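What Households Keep Within Reach: Storage Habits in the Flavgate Study

June 10, 2025 | By the Tridlow home research desk
205 shares | 2 comments

4. How people store the things they buy ahead

4.1 Why I asked about the backup shelf

I started this part of the study thinking it would be the dull one. We'd already asked people in Flavgate what they buy and how often, and I figured storage would fill half a page at most. Then the May diaries came in and I couldn't stop reading them. People have opinions about where the spare soap goes! One household in the Holovko district wrote two full pages on why paper goods must never live under a sink, and I have to say they won me over.

So a quick word on what I mean by "buying ahead." I mean anything that comes into the home before the last one has run out: drinking water, tissues, rice, batteries, dish soap, that kind of thing. I leave out freezers completely, because the freezer questions were worded badly (my fault) and the answers were a mess. We sent the survey to 3,000 addresses and ended up with 2,907 usable forms, a return I still find hard to believe. The diaries are a much smaller set, 205 in all, and most of what I say in this section leans on them.

What the diaries show first is that lidded clear boxes have more or less taken over from cardboard. Older households told us they used to keep the store carton and cut the top off. Now they move things into plastic as soon as they get home, mostly so they can see what's left without opening anything. A few folks grumbled about the cost of the boxes, and quite a lot grumbled about latches, which they find fiddly when the box is full.
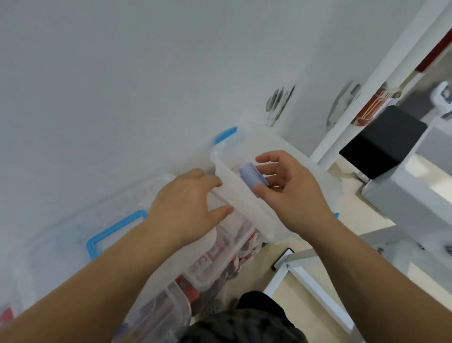
4.2 Heavy things go low, and then they stay there

Water was the item I got most wrong. I expected it in kitchens. It was in hallways, bedrooms, beside the shoe rack, behind the couch - anywhere with a bit of floor along a wall. The reason people gave was weight. You carry a pack in from the car, you put it down at the first good spot, and that becomes the water spot for the next few years. In the follow-up calls I asked whether anyone had planned it that way and mostly got laughter.

Once the water has a spot, other things gather next to it. Boxes get pushed up beside the packs, and the boxes hold whatever else has no home. I've been calling this the "low wall" in my notes, since a row of packs along the baseboard ends up working like a piece of furniture. People lean things on it. They sort laundry in front of it. One diary had a cat sleeping on it all through the month.

Soft goods are where the households split. About half of the diary keepers fold cloths and towels before putting them away, and the others stuff them in and close the lid fast. I had guessed that folding would go along with a bigger home, and I couldn't find any sign of that. If anything the folders were in the smaller apartments out by Sodico, where a badly packed box means the lid won't shut and the next box won't stack on top. 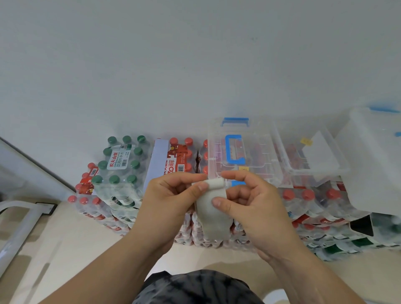 Figure 1. Folding a soft white item beside packs of bottled water and clear storage boxes.

I don't want to push this too far. Diary keepers are people who agreed to keep a diary, and I'd bet they're tidier than their neighbors. The survey did have one question on folding, but it lumped clothes in with everything else, so I can't use it to check. We've split it into separate questions for the next round.

4.3 Running out anyway

The funny part is that buying ahead doesn't seem to stop people from running out. Diary keepers with the fullest shelves still wrote down last-minute trips, often for something they later found at the bottom of a box. Batteries were the worst for this, then tape. Water almost never came up, and I think that's down to the floor again - you walk past it every day, so you notice when the row gets short. Section 5 goes through those trips by household size.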